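Miteo Assembly Cell: Set-up and Care Guide
Section 4. Enclosure station: seating the box and teaching the hand

4.1 Scope

This section covers first set-up of the enclosure station and the check to be made at the start of each shift. It applies to cells with the Turkis arm and the five-position Drellerero hand controller. Cells with the older Moreira controller use Section 4A.

Set-up requires one operator at the table and one at the console. The operator at the table gives all start and stop calls.

4.2 Before you start

1. Set the mode switch on the console to TEACH. The speed limit drops to the teach value and the field on the main screen turns amber.
2. Confirm that the last stored program is 1283. If another number is shown, load 1283 from the Station menu.
3. Press and release the emergency stop. Confirm that fault 71 appears, then clear it.
4. Check that the arm cables hang free and do not pass under the table feet.
5. Remove rings, watches and gloves with loose cuffs.

CAUTION: Fault 71 must appear every time the emergency stop is pressed. If it does not, switch off at the main isolator and do not use the cell.

4.3 Seating the enclosure

1. Place the enclosure in the center of the table with its hinge side toward the operator.
2. Open the lid fully. A lid left partly open will drop when the thumb touches it.
3. Hold the body of the box by the side and the rear corner. Do not hold it by the lid or the hinge.
4. Call "Ready." The console operator selects Approach and holds down the enable key.
5. Let the hand come to its wait point near the lid. It stops there until Step is pressed.
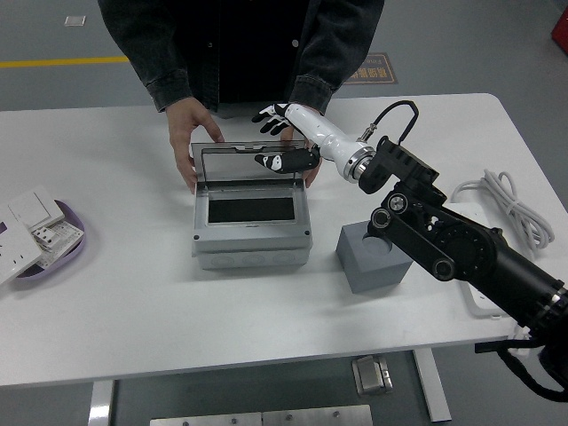
6. Check the gap between the thumb and the lid by eye. If they touch, call "Stop" and jog the hand clear before moving the box.
7. Adjust the box in small movements until the edges are square to the table.
8. Call "Store." The console operator presses Store once and reads back the point number. The lid wait point is 288.
9. Call "Back." Keep hold of the box until the hand has returned to its rest point.

NOTE: Store overwrites the previous point with no warning. Save a copy of the program first if the old point may be needed.

4.4 Checking the stored point

1. Leave the box where it is and step back from the table.
2. Run Approach three times in TEACH.
3. Compare the thumb position on each run. If it shifts, check the forearm connector and the joint bracket bolts, then repeat 4.3.
4. If the position holds, switch to AUTO and run one full cycle with the lid open.

CAUTION: Do not reach over the table in AUTO. Gripping force is not limited in this mode.

4.5 Care

Wipe the fingertips with a dry cloth at the end of each shift. Solvent hardens the tip material and causes the lid to slip.

Inspect the coiled cable on the arm weekly for flat spots and cracks. Replace it as a complete part, order number 2774. Do not splice it. After replacement, repeat 4.3 and 4.4 in full.

Changes to this section: step 4.3.9 added, 30 December 2021, I. Mota. Send corrections to Inês Mota, cell documentation.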